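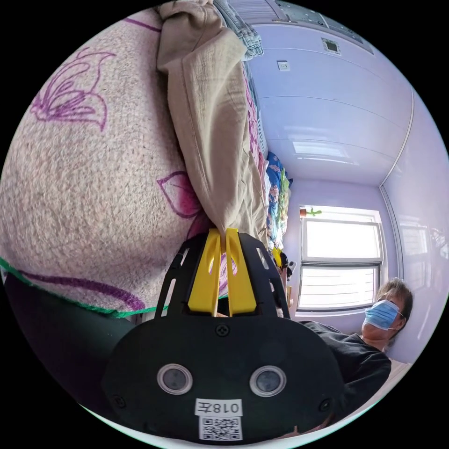 Thread on teaching trouser folding by hand, for people who keep asking how our demos get made. Two weeks in apartments, 726 demos kept. Notes mostly on what made us throw demos out.

Setup first. Two hand-held grippers, one per hand, same finger geometry as the arms that will run the policy later. No leader arm, no headset, no joystick. You pick up the tools and fold the trousers. The wrist view you get while doing it is close to the wrist view the robot gets while repeating it.

We compared this with remote control last October at the Kevent lab. Remote control on soft cloth is slow. The operator can't feel the fabric drag, so they stop and look, and the stopping goes into the data. A policy trained on that learns to stop and look too. It is very faithful about it.

Hand-held fixes most of the pausing and adds its own problem, namely that a human wrist will do things the arm won't. Bjarke Arnardóttir wrote the reach check we use at Rendetti. It replays each demo against the arm's joint limits and flags anything outside. Most early flags were the same move: rolling the wrist under to scoop a cuff.

So, rule one for demonstrators. If you have to lift your elbow above your shoulder to make the grasp, put the cloth down and come in from another side. 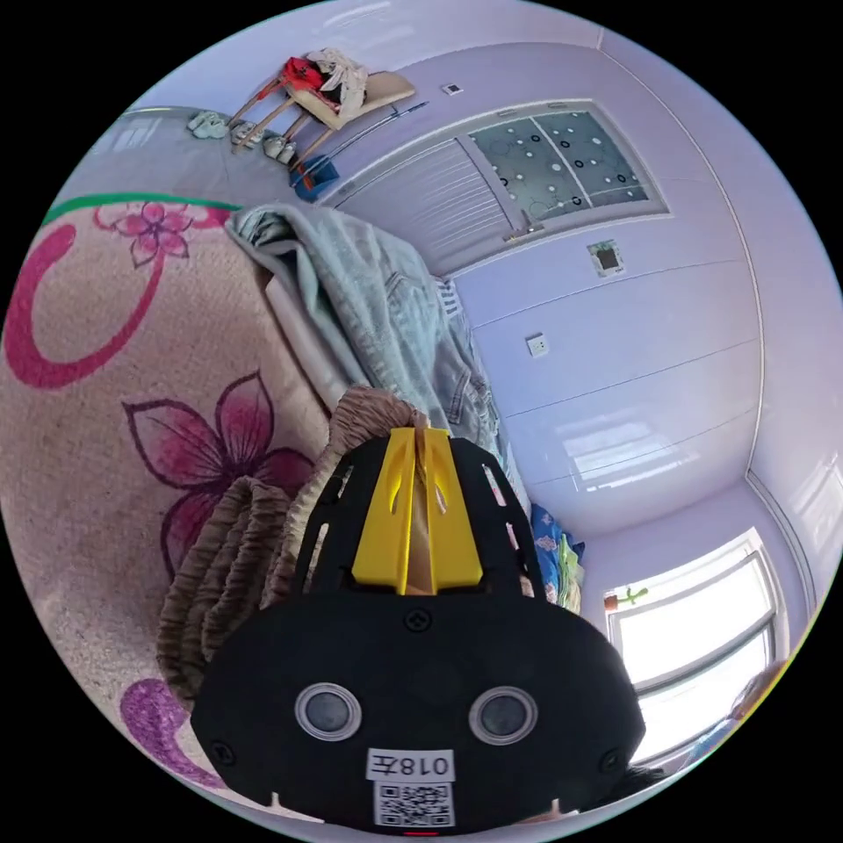 Fingers closed, tan cloth bunched up against them, floral bedspread underneath.

On grasping. Yellow fingers against beige or tan cloth give you decent contrast at the tips. Black trousers are worse for us, since the side guards are black as well and the pinch point gets hard to find in the view. We do those garments in a separate batch.

Close on the fabric, then hold still for a beat before lifting. New people lift while closing. In the log that shows up as gripper width and height changing together, and the policy comes out of it snatching at air a little above the bed.

Pinch depth matters more than pinch position. Take one layer when you mean one layer. If you caught the blanket along with the trousers, open, back off, regrasp. Keep recording through it. Regrasps are some of the most useful seconds in the set and people keep wanting to hide them.

What we do not keep: talking through the task with a hand waving in view, switching which hand holds which tool, smoothing the cloth with the side of the housing. The last one works great for a person. The arm has a different housing.

Someone asked yesterday why the tools are labeled. 左 is left, 右 is right, and both halves of a pair share a number. If the pair gets swapped between hands, the two streams load in the wrong slots and training runs without complaint. We lost 12 demos that way at the De Smet apartment before anyone plotted the trajectories.
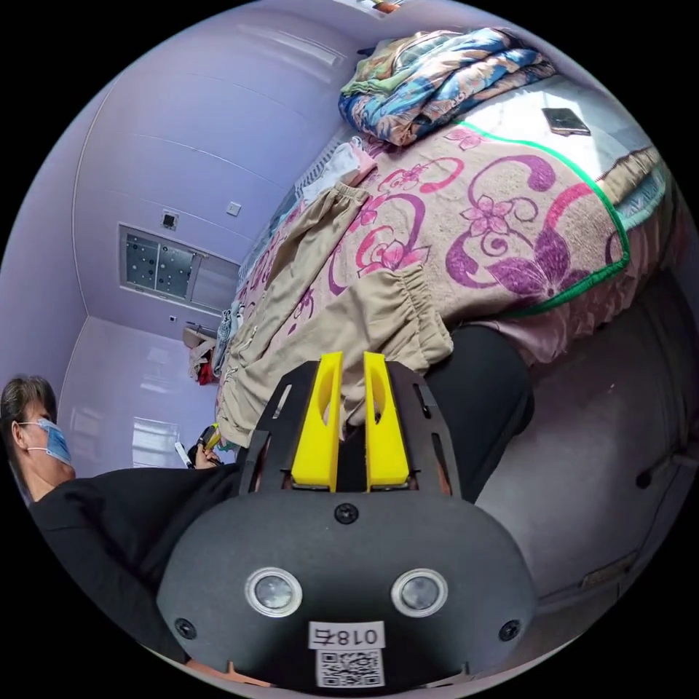 Starting states are where I spend most of my review time. Demonstrators are tidy people and left alone they'll lay the garment out half-folded already, waist to the left, legs to the right, every time. Then the policy handles one layout and fails on the rest. I ask for a bad start: crumpled, like the pants on the bed here, elastic cuffs bunched together near the fingers so you have to work out which end is which. Drop them from waist height and take whatever you get. I also don't want the room cleared for us. A phone at the edge of the blanket and a folded quilt at the head of the bed can stay where they are, as long as the folding doesn't run into them.

Patterned blankets, same story. Big magenta flowers under plain beige pants are good training material. A gray lab table teaches the policy that anything with an edge is a garment, and then it meets a bedspread.

Two-handed timing. The usual failure in a demo is one hand doing all the work while the other hovers. Fine for a person, but the idle tool drifts, and the drift gets learned as if it meant something. Park the idle hand near the cloth and keep it there until it has a job.

Order we settled on for trousers: find the waistband, pinch it, spread along the length, fold leg over leg, then fold up from the cuffs. The waistband comes first as it's the easiest part to tell apart once the cloth is gathered. Elastic ruffles have a shape a camera can latch onto. A plain hem mostly doesn't.
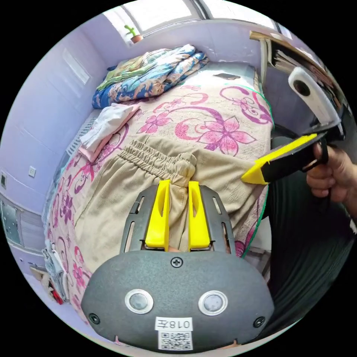
Pinch just below the elastic waistband. Second gripper at right.

Replay results so far, for those who only read to this part. Spreading from a crumpled start is OK. Leg over leg is OK when the spread was OK. The cuff fold is poor. The arm gets one layer and leaves the other on the bed, and I suspect we're short on demos where a person makes that mistake and corrects it.

Next batch goes to Haltow with the same tools, more cuffs, and an instruction to fumble them now and then. People find that instruction hard to follow. They fumble too neatly.

Reach check script goes up once Bjarke is done cleaning out our internal paths. Please don't DM me for the trousers data yet, the homes in it still need a privacy pass and that takes as long as it takes.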